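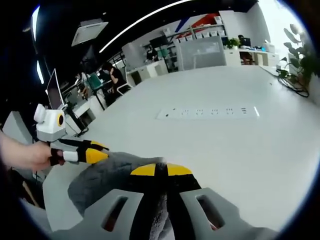 # Why Do Fluffy Things Keep You Warm?

By Afia Agbenyega

Have you ever crawled into bed on a freezing January night and felt how cold the blanket was? Brrr! But give it a little while and you're as toasty as a bun. So where did the heat come from? Is there something hot hiding in the blanket?

Nope! The heat came from **you**.

Your body makes heat all day and all night, even when you're fast asleep. It gets the energy for that from your food (so yes, your porridge is helping to heat your toes). A blanket can't make any heat of its own. Its job is to stop yours from getting away too fast, and it's really, really good at that job.

## Heat is always on the move

Heat travels from warmer places to colder ones. Leave a mug of hot chocolate on the step in winter and its heat moves out into the cold air until the chocolate is as chilly as everything else. Poor chocolate!

The same thing happens to you at the bus stop. You're warm, the air is cold, and your heat wants to head off down the street. What you need is something in the way, something that heat has a hard time getting through. The word for that is an **insulator**.

Metal is a terrible insulator. Touch a metal railing on a cold morning (with your hand, please, NEVER your tongue!) and it pulls the heat from your fingers so quickly that it feels much colder than a wooden fence right beside it, even if they're both the same temperature.

Want to know a brilliant insulator? You're breathing it.

## Air is the secret ingredient

Air is fantastic at slowing heat down, as long as it stays still. The trouble is that air loves to wander. Warm air drifts up, cool air slides in to take its place, and off goes your heat with it. Wind makes it even worse.

So we trap it! Look closely at a wool sweater or a fuzzy toy and you'll see that it's made of tiny hairs called **fibres**, all bent and tangled together. Between the fibres are thousands of little gaps, and every gap holds a bit of air that can't easily go anywhere. When you put on a sweater, you're wearing a layer of air with some wool to hold it in place.

Animals worked with this idea long before people had sweaters. A chickadee fluffs up its feathers in winter until it looks like a ping-pong ball with a beak. Muskoxen have soft, thick wool underneath their long shaggy hair, and it's one of the warmest coats anywhere in the Arctic.

You even try it yourself! Goosebumps are your skin's way of making your hairs stand up. It doesn't help us much any more (we don't have enough fur), but it works beautifully for a cat.

## What about quilted things?

Quilting is a clever one. Usually there's a layer of cloth on top, a layer on the bottom and something puffy in the middle. If you only sewed around the edges, the puffy part could slide down and end up in a lump at the bottom, and then your shoulders would be cold and your tummy would be enormous. Lines of stitching hold the filling where it belongs. 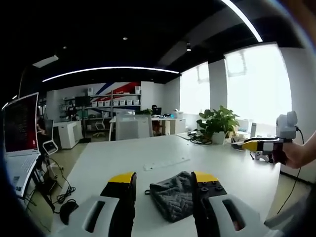
*Diamonds are a popular quilting pattern. Can you spot the stitched lines on the dark grey cloth, and the small loop?*

Next time you're near the coat hooks, have a look at everyone's jackets. Some have stripes, some have squares, and some have great big puffy tubes like a caterpillar. Which one is your favourite?

## Try it: the cozy jar test

You'll need 2 jars with lids, a thick wool sock, warm tap water and a thermometer. Ask a grown-up to help with the water.

1. Fill both jars with the same amount of warm water. Put the lids on.
2. Pull the sock over one jar. Leave the other one bare.
3. Wait 44 minutes. (Go build something! Read a comic!)
4. Take off the lids and measure the temperature in each jar.

Which jar do you think will be warmer? Write down your guess before you start.

Then try it again with a sopping wet sock. Water fills up the gaps where the air used to be, and it carries heat away much faster than air does. It also takes heat with it when it dries. That's why soggy mitts feel so awful!

## Words to know

**Fibre:** a thin thread or hair that cloth can be made from.

**Insulator:** a material that slows down heat.

**Quilting:** stitching layers together to hold them in place.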